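Carpet & Flooring > Striped carpet > Cleaning
Print this page | E-mail to a friend

Flattened patches on a gray striped carpet

Posted by Shufen Lu, Aug 18, 2019

We have gray striped carpet in a room that gets used every day. There are flat spots where a cabinet stood, and the stripes look darker there. I vacuumed twice and it made no difference. Is there a way to bring the pile back up without renting a machine?

Drusano

Put an ice cube on each dent and let it melt, then blot with a towel. When the spot is nearly dry, work the pile up with your fingertips or the edge of a spoon. Go along the stripe first, then across it. Deep dents may need a second round.

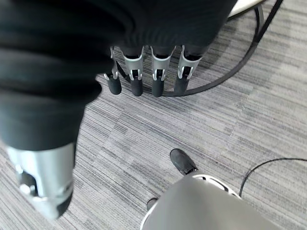
Does the direction you vacuum in matter on striped carpet?

Finish with passes that all run the same way as the stripes. If you go back and forth, the pile leans both ways and you get light and dark bands that look like dirt.

Zomby

Just put the cabinet back lol

Dukex

Ice worked for me on wool. For synthetic I use a damp white cloth and a steam iron held over it – don't press down. Try it in a closet first. The darker color is mostly shadow from the pile lying flat, so it should go once the pile stands up.

E-mail this answer | Print this answer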